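Last updated: March
Shares 8 | Comments 2

Week 8 handout: learning from hand-held gripper demos

Suvbridge, Robot Learning, second half. Read before section. Slides cover the math, these notes cover everything I ran out of time for.

Where we left off

Behavior cloning. You have pairs (observation, action), you fit a network, you hope. Works fine near the data, falls apart away from it. Small error at step one puts you somewhere a bit odd, next error is bigger, and so on. Compounding error. Know this cold for the midterm, it comes back every single week.

Today: where the pairs come from. Two options we compare.

(a) Teleop. Person drives the actual arm. Actions are recorded straight from the robot, so no gap between demo body and robot body. Slow. Tiring. You need the arm, so one person at a time.

(b) Hand-held gripper. Person carries the tool itself, same fingers the robot will use, camera mounted on it. No arm anywhere. Pose comes from video tracking plus the IMU. Fast, cheap, goes anyplace you can walk to. But now the action is estimated, and it can be wrong.

Most of the lecture was (b).

What gets recorded

Per time step:
- wrist view image
- tool pose, relative to the pose at the start of the window
- finger opening (width)
- timestamp, and please check these, see below

Why relative pose: absolute pose is in whatever map the tracker built that day. Different room, different map, numbers mean nothing across rooms. Relative motion carries over. Same cup, same approach, same little curve of the hand, wherever the table happens to be.

Why width as a number instead of open/closed: soft things. A binary gripper command on a sponge is okay. On a paper cup, no. The network needs to see people slow down and stop partway.

The Hurex set

Collected in our lab. 3184 demos after cleaning. Tabletop only, pick and place, some stacking, some wiping. Cleaning threw out episodes where tracking was lost, plus the ones where the width signal froze. Frozen width is sneaky: the video shows the fingers moving, the number sits still, and the policy learns to never close.

Exercise, not graded: take 20 episodes, plot width against time, find the frozen one. There's at least one in there.

The policy

Called Magesa in the code, so you'll see that name in the configs. Nothing exotic.
- image encoder, pretrained, fine-tuned at a lower rate
- history of 2 images
- predicts a chunk of 8 future actions at once
- diffusion head

Chunks: predict several steps, run some of them, then look again. Long chunk = smooth, but blind for longer. Short chunk = reactive, but jittery, and jitter is where a lot of the compounding comes from. There's no right number. Ours was picked by trying things, which you should say out loud in your write-ups when you do the same.

Why diffusion and not plain regression: demos are multimodal. Half the people go around the bottle on the left, half on the right. Mean squared error averages them and drives into the bottle. Draw the picture from lecture if you forget. A sampler commits to one side.

Latency!! (everyone skips this)

During collection there's image delay, there's pose delay, and they aren't the same. On the robot there's also inference time and arm lag. If you don't line these up, the policy sees a hand position that is already old and acts on it. Looks like overshoot. People then go and tune the controller for a week.

Recipe:
1. Measure camera delay. Film a clock on a screen.
2. Measure pose and width delay against the camera.
3. Interpolate everything to image time.
4. At run time drop the actions whose time already passed, send the rest early enough to cover arm lag.

Step 4 is two lines of code and it mattered more than the choice of encoder in our runs.

Gekonon comparison

Gekonon is the arm stack we deploy on. Same policy weights, three training setups: teleop data only, hand-held only, both mixed. Test tasks held fixed, start positions marked with tape, 20 trials per task per setup.

Result in words, table is in the slides:
- On the training table, teleop only is best. Not by much.
- New table, new light: teleop only drops hard. Hand-held only drops a little.
- Mixed is the one you would ship, except on wiping, where it did worse than hand-held only. We don't know why. Guess is the contact force, teleop wipers press lighter since they can't feel anything. Only a guess, don't cite it.

Be careful what you conclude. Amount of data is not matched by hours, it's matched by episode count. Hand-held episodes are shorter. A fair critic would say the comparison favors teleop. Good exam question, hint.

Failure modes to know

Open-close dither. Fingers hover around the object, width flips back and forth. Nearly always a timing or history problem.

Early lift. Policy goes up before the grasp is closed. Check the width delay.

Plain surfaces. Tracker wants texture. Point the camera down at a blank, evenly colored tabletop and there's little for it to hold on to. The IMU covers for a short while, then drift. Keep something in view, a box, the table edge, anything.

Finger appearance. The fingers sit in every wrist image, so the network sees them every step. Swap in fingers of another color at test time and you've shifted the input on all frames. Scuffs and dust are a milder version of the same thing. Training on worn fingers too is a cheap fix, we think, ablation isn't done.

Reading: chapter on imitation, skip the section on inverse RL till next week. Homework 2 is out, part c has a sign error in the pose transfrom, fixed version uploaded.
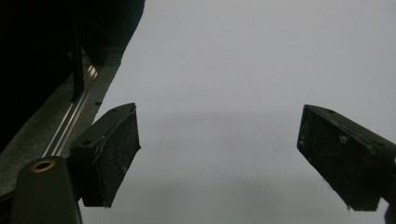
Renata Skoglund
Teaching assistant, Robot Learning

Fingers wide open over plain pale gray, nothing between them. Scratches and specks on both, so think back to the appearance note. Question for section: how many trackable corners would you find on that background, and what does your answer do to the pose estmate? Bring a sketch, half a page is plenty.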